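Last updated: September
3 min read

Folding stations at the Flikurlow plant: where things stand

The robot folding cell at the Flikurlow laundry has been running on the day shift for 6 weeks now, and the people who work next to it have started to get a feel for what it does to their day. Drorneno, which runs the plant, put in two arms from Nanico over the summer. Both are on the flatwork side, between the dryers and the packing line.

Before the change, a folder on that side stood at a table for most of a shift. The job was the same few motions on every piece: find the corner, square it up, fold, stack. Shoulder and wrist complaints made up most of what went into the injury log from that end of the building. There are 28 people on the day shift, and nearly all of them have worked the tables at one time or another.

The arms do the first part of the job, which is picking up an edge or a corner and laying the piece out. People still check for stains and tears, do the odd sizes, and handle anything the arms drop or pass over. Soft, thick cloth with a rounded corner is one of the harder things for the grippers to take hold of, and it is a large share of what comes through.

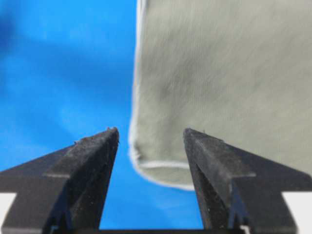 Will the cell cut hours on the day shift?

Drorneno has told staff that day shift hours stay as they are through the end of the contract year. After that the schedule goes back to the table with everything else, and the company has made no promise past that point.

What has changed is who does what. Two folding spots on each shift are now listed as cell operator. The operator loads the feed, clears jams, and signs off on the stacks. The job pays one step above folder, and training takes 23 hours spread over two weeks. Anyone with a year on the floor can put in for it. The sign-up sheet is in the break room next to the MacLeod Street door.

Lint has been the main headache. It builds up on the fingers and the operator has to stop and wipe them down, and early on that time came out of the operator's break. It doesn't anymore - the wipe-down is now on the clock and written into the start and end of each shift, with a short one at midday.

Noise is another matter. The cell itself is quiet, but the alarm it gives when it stops is not, and the packers closest to it have asked for a light instead. Maintenance is pricing one.

Several folders also said they miss talking across the tables. The fence around the cell takes up 42 feet of the aisle and splits the group in two. A new layout that would move the packing line closer is being drawn up, and a copy will be posted by the time clock once it is ready. Comments can go in the box in the break room or to any shift lead.

Get this newsletter in your inbox each month. You can unsubscribe at any time.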